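Workshop > Arms and Grippers > Service Kits

Cirnico 2708 wrist and cable service kit: review

I look after a two-armed Sikder machine that spends its working hours picking rubbish off a bedroom floor. The arms are good. The wrists need regular care, and until this winter I was doing that with whatever was in the drawer: zip ties, a set of hex keys with rounded corners, and a tube of threadlocker that had mostly dried up. The Cirnico 2708 kit is meant to replace all of that with one case. I have now done five full wrist services with it and one cable swap, and I have a fair idea of what is worth paying for.

The case holds two short drivers, a torque driver with a fixed set of stops, a bag of spare screws, 8 reusable cable straps, two alignment blocks, a small bottle of threadlocker, a feeler gauge and a printed card with the service steps. There is no carry handle. The foam is cut deep enough that small parts stay put when the lid is closed, but the bag of screws has no slot of its own and ends up lying on top of everything else.

Setup on a new arm starts with the alignment blocks. You close the gripper on the narrow block, check both fingers with the feeler gauge, and adjust until the gap is even from top to bottom. Then you repeat it with the wide block. The first time took me most of a morning, mainly from reading the card three times. The card is laid out in the order of the parts list, which is a different order from the one you do the work in. After that it got quicker, and by the third service I was working without the card.

Finger alignment matters more on this job than it would on boxes or blocks. A wrapper on carpet is close to flat. If one finger sits lower than the other, it drags in the pile and pushes the wrapper along in front of it. With the fingers even, both tips come down together and close under the edge. 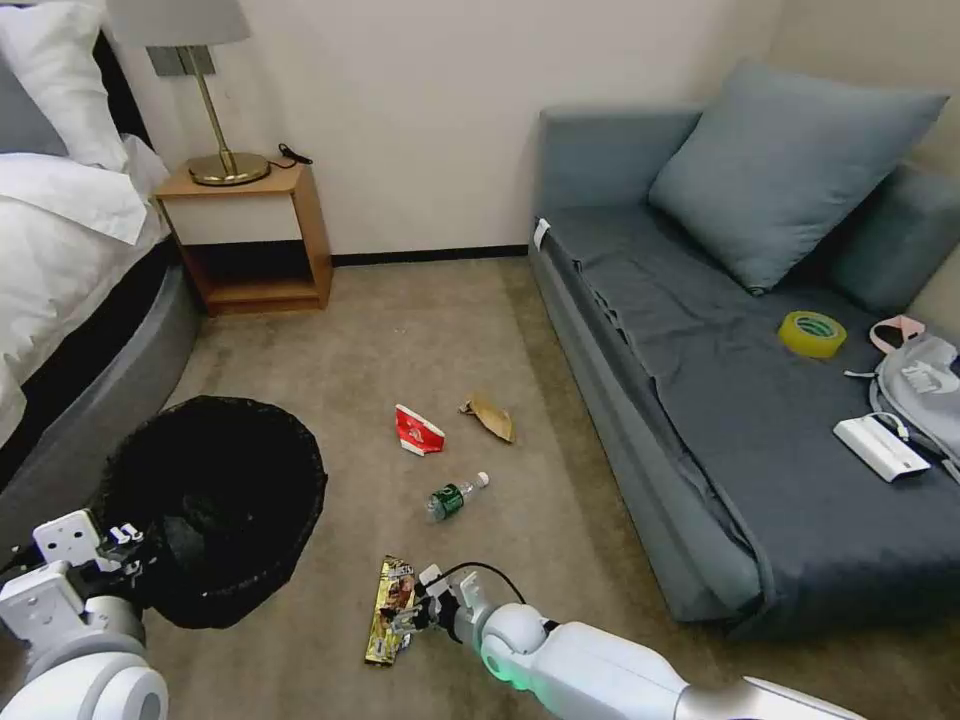 Cable routing is the part of the kit I use most. A gripper cable has to be long enough to let the wrist turn and short enough that it doesn't swing down in front of the fingers. I settled on bringing it up and over, so the black cable makes a loop across the top of the right gripper and then runs from the wrist back along the arm. With the gripper down at the snack bar wrapper, the loop stays above the work and the fingers have the carpet to themselves. Set the slack with the wrist at the far end of its turn in each direction, and only then do up the straps.

The straps themselves are very good. They have a soft inner face and a buckle you can open with one hand, and they don't bite into the cable jacket the way zip ties do. I would buy them on their own if Cirnico sold them on their own. They don't, and I asked. You get the ones in the case, and if you lose some you buy another case.

The drivers are less impressive. The shorter one is fine and reaches the finger screws without removing anything. The longer one has a handle too fat to get square onto the screws at the wrist joint, so you end up working at a slight angle. I went back to an old Lelent driver for those screws and have kept using it. The torque driver, on the other hand, is accurate enough that I trust it, and the click is easy to feel even with gloves on.

Threadlocker: the bottle is small, but you need very little. Wipe the old residue off first. I skipped that on my second service and had to do the job again when the screws wouldn't seat properly.

My routine now goes like this. Power down and let the arms settle. Wipe the fingers and pick any carpet fluff out of the joints. Check the finger gap with both blocks. Put the torque driver on every finger and bracket screw. Open the straps, run a thumb along the cable to feel for nicks or stiff spots, and strap it back up. Power on, turn each wrist by hand control from stop to stop, and watch the loop while it moves. The card says to do all this every 200 running hours. I do the fluff and the cable check more often, as carpet is a dirty surface to work on, and leave the rest at the printed interval.

After a service I run a short floor test before putting the machine back on its normal work. I like to have a few different things down: something crumpled, something flat, and a bottle. The bottle is the most useful of them for checking the wrist. It is stiff, it wants to roll, and any play in the joint shows up as a wobble when it is lifted and carried across. If the bottle stays level and the cable stays clear, I call the service done.
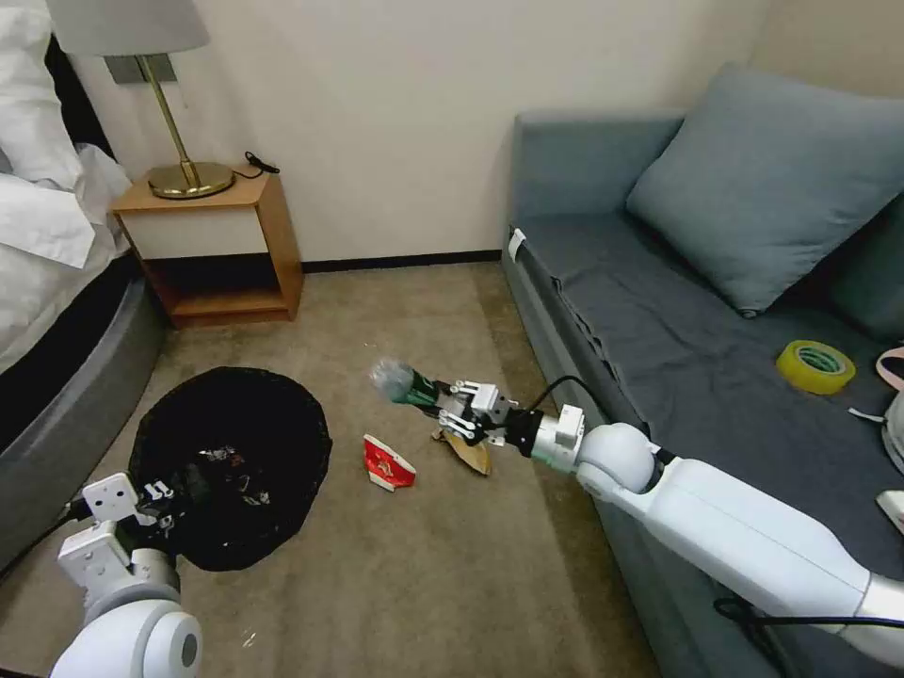

Several people who run the same arms have told me the kit is poor value, and one reader wrote in to say that the alignment blocks could be replaced by two offcuts of bar stock and an hour with a file. The same reader uses loop-and-hook tape for the cable and has had no trouble with it. I can't argue much with the tape. If your cable is easy to reach, it will hold. As for the blocks, I did try making my own before I bought the case, and mine were never flat enough to tell me anything about the finger gap. Someone with better filing skills may well save the money.

The same message raised the question of whether to bother servicing both arms at once. I do. The right arm gets the harder use here, reaching out over the floor for things while the left mostly works close to the bin or bag, so the left always looks fine when I get to it. It still collects fluff, and I have found a finger screw on that side that took nearly a quarter turn before the torque driver clicked. Doing the pair together also means one entry in the log.

Two other points that may save somebody a bad afternoon. First, the wide alignment block is slightly tapered, and there is a small dot stamped on the thick end. The dot goes towards the wrist. The card shows the dot in a drawing and never mentions it in the text. Second, the spare screws come in two lengths that look the same in the bag. Measure them before you put one in. A long screw in a short hole will feel tight well before the finger is clamped.

I also looked at the Plurkero kit, which covers the same arms. It has better drivers and a proper tray for the screws, but it comes with a single alignment block and plain zip ties. If you already own good straps and only ever check the fingers at one width, it would suit you. For a machine that handles flat wrappers and round bottles in the same session, I want both blocks.

Good: straps, torque driver, both alignment blocks, deep foam.
Poor: long driver, order of the steps on the card, loose screw bag, no spares sold separately.

I would buy it again, and I would keep the Lelent driver next to it. My case has stood up to being dropped once, lid closed, with no damage apart from a dent in one corner. The threadlocker should last until June at the rate I go through it, and I'll be replacing it with a larger bottle from the hardware shop.

Filed under: Maintenance, Grippers, Cable routing, Hands-on reviews

Contact us | Copyright, all rights reserved | Back to top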